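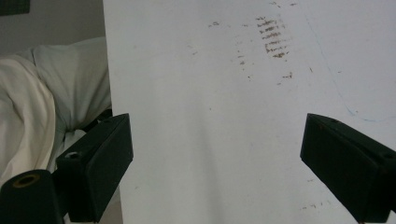

Why marks show up on white
Stolia Science Pages, Materials, sheet 14

A white surface looks white because it sends back most of the light that lands on it. It sends back all the colours in that light, and it scatters them in every direction. Your eye receives the mixture and your brain calls it white.

A mark is a patch where this does not happen in the same way. Something on the surface, or in it, is soaking up part of the light. This is called absorbing. A brown mark absorbs a lot of blue light and some green light, so the light left over looks brown. A black mark absorbs nearly all of it.

The difference in brightness between a mark and its background is called contrast. A grey smudge on grey card has low contrast and is easy to miss. The same smudge on white card has high contrast.

Smudges, specks and lines

Marks come in several shapes, and the shape depends on how the colour got there.

A speck is made when a small drop or crumb touches the surface in one place.

A smudge is made when coloured material is spread sideways. It is usually darker in some parts and paler in others.

A line is made when a point, such as the tip of a pen, moves along the surface while leaving colour behind.

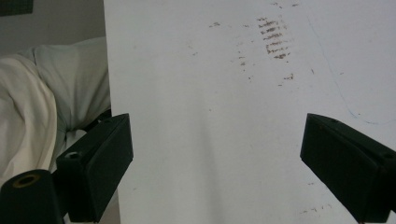
Scientists who study marks begin by sorting them, before they try to explain them. They write down the colour, the shape and the position of each kind. A surface may carry several kinds together. The reddish-brown patch is made up of short stripes stacked one above another, with small flecks near it, and these would go in the notes as "stripes" and "specks". The thin blue curve to the right would be listed separately, as a line. Sorting does not tell you what the colour is made of. For that, a test is needed.

Why some marks stay

Paper is made of plant fibres pressed into a thin mat. People have been making it for 2000 years. Between the fibres are tiny gaps, and a liquid can be pulled into them. The pulling is called capillary action. When the water in the liquid dries up, the colour is left inside the gaps, where a cloth cannot reach it.

A smooth plastic surface has very few gaps. Colour sits on top of it, and much of it can be wiped off.

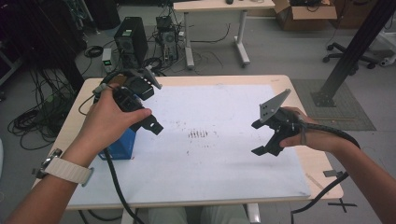
Dry powders behave differently from liquids. Pencil marks are made of graphite, which comes off the pencil in small flakes. The flakes catch on the rough fibres but do not sink far in. A rubber is stickier than the paper, so it lifts them away. Rubbing with a finger only moves the flakes about, and the mark becomes wider and paler.

Test it yourself

You will need white paper, a smooth white plastic lid, a pencil, a washable felt-tip pen and a damp cloth.

1. Draw a short line with the pencil on the paper and on the lid.
2. Do the same with the felt-tip pen.
3. Wait 5 minutes.
4. Wipe each line once with the damp cloth.
5. Record which lines have gone, which have faded and which have spread.

Words used on this sheet

Absorb: to soak up light or liquid.
Contrast: the difference in brightness or colour between two areas.
Fibre: a very thin thread.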